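# Eighty-Three

Pravesh Khumalo had the job sheet folded in his shirt pocket. It said Mustus wanted 83 good examples of one task: pick up the ball, put it in the goal. Baloyi had done the towels in April and quit before the soccer set started, so the soccer set went to Pravesh.

He stood behind the arms and took hold of the handles. On the screen the counter said 79.

"You're fast today," said Anemora's new hire, a kid who had been sent over to learn the work. He sat by the wall with a notebook.

"Fast doesn't matter. Smooth matters. It copies everything you do. If you scratch your nose, it learns that."

"Did that happen?"

"Baloyi used to stop and think before every grab. Three seconds, every time. Now the towel model stops for three seconds."

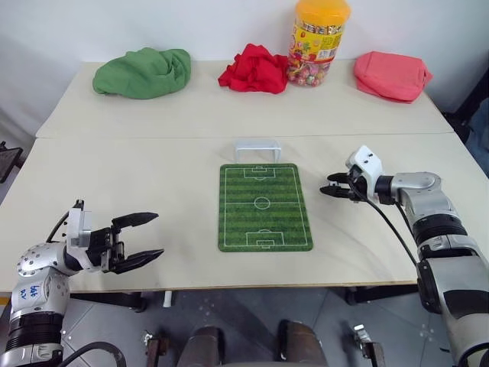 The kid wrote that down. Pravesh pressed the pedal, waited for the beep and brought the right arm in. He closed too early, felt the ball slip and let go of the handles.

"Throw it out?" the kid asked.

"Mark it. Statitz wants the bad ones too, in their own folder."

"What do they do with them?"

"I never asked."

He reset and ran it again. This time he came down straight, lifted, carried it up the field and set it over the line. He held still until the second beep. The counter went to 80.

He had worked at a print shop for over ten years before this. People there would ask what he had made that day and he could hand them a menu or a box of wedding invitations. His sister had asked him the same thing last week, on the phone, and he had told her he'd made 2 gigabytes. She thought it was a joke.

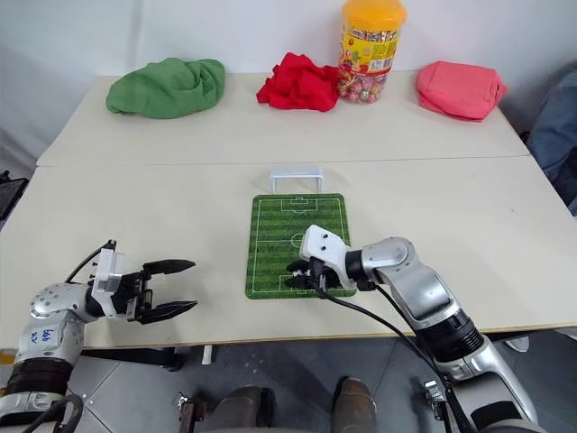 "Do you ever get to see it run by itself?" the kid asked.

"Once. They sent us the towel video."

"Was it good?"

Pravesh thought about it. The arm had gone out over the towel, and then it had waited. He had counted along without meaning to. Then it took the corner with a small turn of the wrist to the left, the way Baloyi used to open a jar.

"It was all right," he said. "It folded the towel."

He did 81 and 82 without talking. Then he stepped back and rubbed his hands.

"You do the last one."

"It'll look different from yours."

"They can use different. Come in slow, open wide, and don't close until you're sure."

The kid put down the notebook and took the handles.

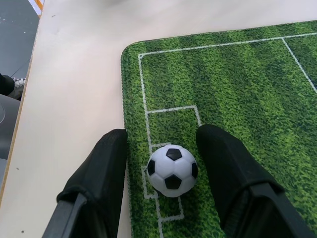
## The Next Morning

The new job sheet was on the table when Pravesh came in. Same ball, same field, left arm only. The kid was already there, and he had both their names written at the top.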